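4.2 Ce que l'acquéreur achète quand il achète une enseigne

La littérature sur les rachats dans la distribution d'habillement traite volontiers du prix payé, un peu moins du bail des magasins et presque jamais de ce qui se passe au comptoir des retours le lundi qui suit l'annonce. Nous avons voulu regarder de ce côté-là. Le rapprochement entre Brurnov, vendeur en ligne sans un seul mètre carré de boutique, et Feldale, chaîne de centre-ville qui en avait sans doute trop, offrait un terrain commode : les deux maisons vendaient à peu près les mêmes pantalons, aux mêmes familles, avec des idées opposées sur la manière de les reprendre.

Le communiqué commun, daté du 28/4/24, promettait une « expérience unifiée ». Le mot « unifiée » y revient assez souvent pour que l'on soupçonne la difficulté de la chose. Dans les faits, le client de Feldale rapportait son article en magasin, discutait avec une vendeuse et repartait une fois sur deux avec autre chose. Celui de Brurnov imprimait une étiquette, perdait l'étiquette, la réimprimait. La première procédure coûtait du personnel, la seconde coûtait du transport, et chacune des deux directions tenait le modèle de l'autre pour une curiosité folklorique.

Notre corpus comprend 244 questionnaires exploitables, recueillis auprès de clients ayant effectué au moins un retour dans les mois qui ont suivi le rachat. Sur ce total, 165 répondants étaient des habitués de Feldale avant l'opération ; les autres venaient de Brurnov ou ne savaient plus très bien, ce qui constitue déjà un résultat sur la force des marques. Six questionnaires ont été écartés de l'analyse des verbatims pour cause de réponses vides, ce qui ramène celle-ci à 238 cas. Les entretiens complémentaires ont été conduits par Iara Orellana en juillet, période où les directeurs de magasin parlent d'autant plus librement que leur siège est en congé.

Trois constats méritent d'être discutés avant les modèles de la section 5.

Le premier concerne la confiance. Toledo et Orellana (document de travail, même projet) avaient fait l'hypothèse d'un transfert : le client fidèle à l'enseigne physique étendrait sa bienveillance au nouveau propriétaire. Nous observons plutôt un sursis. Les habitués de Feldale accordent à Brurnov le bénéfice du doute jusqu'au premier remboursement tardif, après quoi ils emploient au sujet du « site » un vocabulaire que le codage a dû ranger dans une catégorie à part. L'ancienneté de la relation avec l'enseigne ne protège guère. Elle semble même aggraver la déception, comme chez ces abonnés de longue date que l'on ne regrette qu'au moment de la lettre recommandée.

Le deuxième constat touche à l'état des articles rendus. Le barème de Brurnov distingue quatre grades de revente, celui de Feldale deux (« ça va » et « ça ne va pas », formalisés tardivement par un consultant du cabinet Aravena sous les noms de conforme et non conforme). La fusion des barèmes a donné un document de compromis que les équipes des magasins interprètent avec une latitude certaine. Un même pull peut ainsi repartir en rayon dans une ville et en déstockage dans la ville voisine. Le logiciel Uder, choisi pour harmoniser tout cela, enregistre fidèlement les deux décisions et n'y voit pas de contradiction.

Le dernier constat est comptable. Les économies annoncées supposaient que les magasins absorbent les retours en ligne à effectif constant. Ils les absorbent, en effet, au sens où une arrière-boutique absorbe des cartons. Plusieurs responsables décrivent un second métier, celui du pli et du tri, venu s'ajouter au premier sans figurer dans aucune fiche de poste. La synergie existe donc bel et bien, mais elle se mesure en heures que le tableau de bord du groupe ne relève pas, et nous invitons le lecteur à garder ce point en tête devant les coefficients du tableau 5, qui ont sans cela fort bonne mine.

Agustina Toledo nous a fait remarquer que ces réserves vaudraient pour beaucoup d'opérations comparables. Nous en sommes convaincus, sans disposer des données pour l'écrire plus fermement.

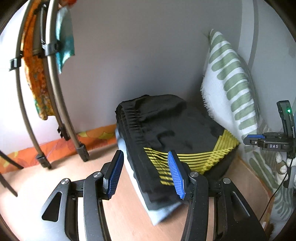

Figure 2. Vêtements pliés, dont une pièce noire à taille élastique et bande jaune rayée.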